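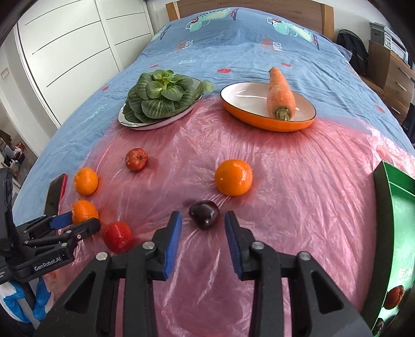 Plum, dark-skinned type. Drupe, one stone.

HORT notes, topic 2: fruit types and what happens after picking
Gareth Tindall, January 14, 2021

Read before the prac. Bring a hand lens and a knife with a cover on it.

What counts as a fruit
Ripened ovary, plus whatever else comes along with it. Botany meaning, so tomato yes, rhubarb no. Kitchen meaning is different and you'll lose marks for mixing them up.

Wall of the fruit = pericarp. Three layers:
- exocarp, the skin
- mesocarp, the middle, usually the bit we eat
- endocarp, inner layer, can be soft, papery or hard as a rock

Drupes
Plum, peach, apricot, cherry, olive. Thin skin, fleshy middle, hard endocarp around the seed. The stone is NOT the seed. Crack one and the seed is inside it. People get this wrong every year.

Bloom on plums: waxy, pale, rubs off with handling. Slows water loss. Packers like to see it left on. Colour of the skin comes from anthocyanins, and colour alone is a poor guide to ripeness in the dark varieties. Use firmness and sugar together.

Climacteric or not
Climacteric = burst of respiration and ethylene as it ripens, will keep ripening off the tree. Most plums, apples, bananas, pears. Some Japanese plums have a supressed version, so don't write "all plums".
Non-climacteric = won't get any sweeter once picked. Citrus, grapes, cherries, pomegranate. Pick these ripe or don't bother.

Storage, quick version
Plums near 0 degrees, high humidity. Hold them too long in the cold and the flesh goes brown or mealy, worst in the 2 to 8 range. Pomegranates want it a bit warmer, chilling injury shows up as pitting and browning of the rind.

Case: the Korar block
Small orchard, 53 rows, over 10 of them replanted in April after root trouble. Sends to the Brornia shed. They tagged 451 fruit and followed them through the cool room. Worst losses were from bruising at the bin, before any cold storage at all. Table is in the reader, check the units on the last column.
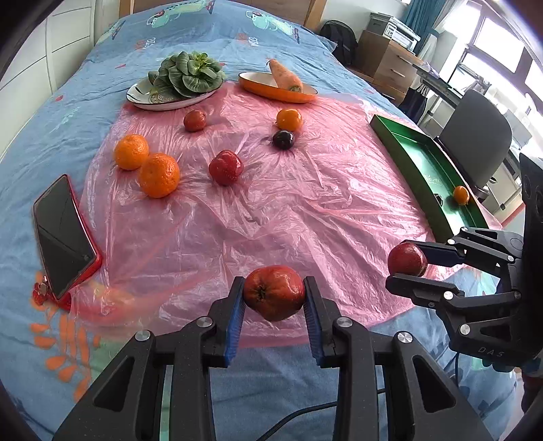
Pomegranate
Not a drupe, not a true berry in the strict sense either. Sometimes called a balausta. Leathery rind, chambers split up by thin bitter membrane. The crown at the end is the leftover calyx.
Edible part is the aril, really the juicy outer coat of each seed.
Rind cracks when a dry spell is followed by heavy watering. Keep the water even. Sunburn is the other big one, west side of the tree mostly.

For next time
Read Thaweesak on ethylene, first half only. Draw a drupe in section and label all three layers, pencil please. Kadent refractometers are in the bottom cupbord, rinse the prism after every sample.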